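Notebooks > Workshop > Blocks and bins

Previous entry | Next entry | Index | Search

Bin layout, mixed red and green set
2005-12-19
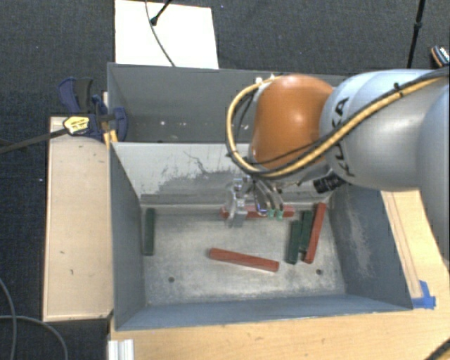
Fig. 1. Grey metal bin with the six-block set: three long red, three shorter green. KUKA arm over the far side.

Set in use is the painted one from the Lunska order, second batch. Bin is the open grey metal one, same as in August. Bench not moved.

Layout as in the figure. One red lies nearly horizontally along the far side of the floor. The second red is out in the open centre, right end slightly lower than the left as seen from the camera. The third is on the right, tilted, with its far end close to the back right corner. Two greens are together immediately left of the tilted red. The last green is on its own at the far left, almost parallel to the wall.

Remarks on the layout:

The far red is the awkward one for the fingers. It lies along the side of the bin, so there is little room behind it, and the gripper hides the middle and part of the left of it from the camera. Both ends can still be made out. For position readings I would go by the ends and ignore the middle.

The green pair is the other difficulty. With two of the same colour next to each other the join is hard to find by eye from the bench stool. Jianhua Qian suggests a pencil line on the end of each green block. I would rather not mark the painted faces until the Mullus comparison is finished. Left as they are for now.

The centre red reads well. Top face lighter than the near side under the present lamps, so the upper edge is clear along its length. Do not change the lamps without a note in here.

Blocks, general. Length of the long type by calliper is 152 mm, taken at the middle of the end faces. The paint adds a little at the corners where it has run. I have not corrected for this. Short type still to be measured -- the calliper went back to Nazar Holovko before I got to them.

Paint. The Lunska red marks more readily than the green. Wiping with a dry cloth takes off most of the grey rub from the bin floor. Spirit dulls the finish, see my trial on the spare red, kept in the drawer marked Hodžić with the old uncoated pieces. Do not put that spare back in the set.

Bin. Floor checked with a straight edge before the blocks went in. Slight rise towards the middle, too small for the feeler gauges we have. It may be enough to make a long block rock if it lies across the rise. If the readings for the centre red wander, look at this first. The alternative is the Terkura tray, 28 mm deeper, but then the layouts already recorded would have to be done again and I do not want that before the set is finished.

Running number for this layout is 3,372. The sheet in the folder has the number written over a correction; the one given here is right.

To do:
- measure the short blocks, all three, both ends
- ask Lunska for the paint reference on the green
- second straight edge check, corner to corner
- repeat this layout with the two greens apart, same reds
- Nazar to initial the August sheets

Jianhua has the folder until the green measurements are in.

Contact the workshop | Copyright workshop notebooks | Back to top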